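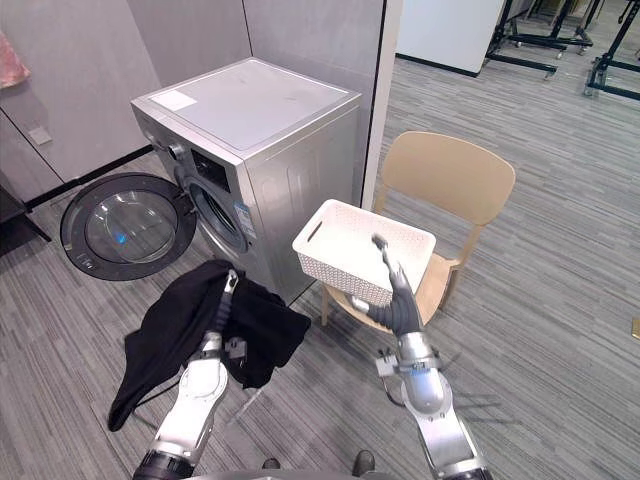 ## Week 3: Loading the front-loader

Okay, laundry week! My notes are short, so bring a pen.

- Swing the door all the way open first (I lean on half-open doors and regret it).
- Darks today. Shake each piece out before it goes in, especially anything black that's balled up.
- Keep the plastic basket close by. Empty it completely, and check for that one sock!
- Knob last, once the door clicks.

Orathai has the care-label sheet, 2 pages. Read it before we do wool with Agathe.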